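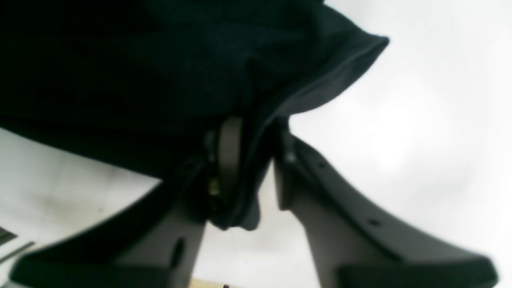

Right, black clothes thread. Have been promising it since March. Typing on the bus so bear with me

Black clothes don't stay black. Everyone knows this, everyone buys more anyway. I worked two years in a school uniform shop and half the complaints at the till were "it was black when I bought it"

Well yes. It was.

So first thing. There is no one "black". Dyers mix it. Some lean blue, some lean green, some go brown or a horrible purple when they start to go. You only find out which one you've got after ten washes or so

Take new black things to a window before you buy. Shop lights are useless. Hold it next to something black you already own. If it looks green next to your trousers it will look greener by Christmas

What fading is, as far as I understand it (I am not a chemist, my cousin is, she has read this and only sighed once):

Some of it is dye coming out. Loose dye mostly, first few washes, the grey water you see if you do it in the sink

But a lot of what people call fading is fluff. Surface of the cotton gets rubbed, tiny fibres stand up, they catch the light and the whole thing looks grey. The colour's still there underneath

You can test it. Wet a patch. If it goes properly black again then it's mostly fuzz and you can shave it off with one of those bobble things. If it stays brown when wet, the dye's gone, get the dye out or give up

This changed my life a bit, not exaggerating. I had a cardigan in the rag bag that only needed a shave

Ok washing. Inside out. Cold, or 30 if it's been near a kitchen. Short cycle. Don't stuff the drum, don't run it half empty either, things get thrown about

Zips done up. A zip is basically a file going round and round on your tops for an hour

Jeans seperate from tshirts. Even if same colour. Denim is rough

Less powder than you think. Powder that hasn't disolved leaves white streaks and then people wash it AGAIN to get rid of the streaks. Liquid for darks

Vinegar. People always ask. I've tried it for a year on and off, can't see any difference to the colour. Smells like a chip shop till it's dry. Do it if it makes you happy

Same for salt in the wash to "set" the dye. By the time you've bought it that ship has sailed

Drying – shade. Not on the south side of the house, not over a radiator. My dad dried everything on the one sunny wall and all his black socks were the colour of tea

And the tumble dryer, look at what's in the fluff filter. That was your shirt 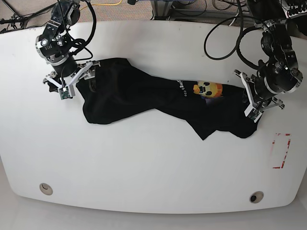

Someone has already asked about dyeing things back so doing that now, bus is stuck at Ningate anyway, roadworks

Machine dye works fine on cotton, linen, viscose. Not polyester, not without the special stuff and a big pan you never cook in again. And the stitching on nearly everything is polyester so if your black top was ever another colour the seams will tell on you

Weigh it DRY. The packet is for a certain weight of cloth, mine does 500 grams and no more. People shove in three pairs of jeans and then write angry reviews about getting charcoal

I use Gekevden, the black one in the flat tin. Not sponsored lol, who would sponsor me. It's a blue-ish black. Promance does a warmer one which Precious Maluleke from my sewing group swears by, and her coats look brand new so take that how you like

Run the empty machine with bleach after. Then a wash of old towels. THEN your whites. I skipped a step once and we had grey pillowcases for years

Price bit. A tin costs less than any top I own except the market ones. If one tin gets you another year out of two shirts I think that's worth a Saturday morning

Bit of a rant now. Why does it go so fast these days. My mum has a black cotton shirt older than me and it's still black. Thick, tight weave, probably cost her a week's bus fares

Kaewsai on the high street sell packs with jersey so thin you can read through it. 200 washes? You'd be lucky to get 20. And the thin stuff fuzzes quickest because the fibres are short and barely holding on

Before anyone says "buy better" – sometimes you need five black tops for a new job starting Thursday and you've got no money. I've been there. Get the cheap ones, wash them cold, dry them inside, you'll get longer than you'd think

Second hand is best if you have time. It's already done its fading so you can see exactly what you're getting. Check under the arms, the collar fold and where a bag strap would sit

Deodorant marks: rub with another bit of the same fabric, dry. Or tights. Don't wash the whole top for one smear

Also just wash things less?? Hang it up overnight by the window. A top you wore for four hours in an office isn't dirty

Replies so far: yes black pets are cheating. No I don't know about swimwear, chlorine eats everything. Whoever said to boil it with coffee, I did that with a linen skirt and got a brown skirt that smelled of cafe

Oh and leather is a completely different thing pls don't put leather in a washing machine. Someone's about to ask

My stop. Will do navy another day, navy is worse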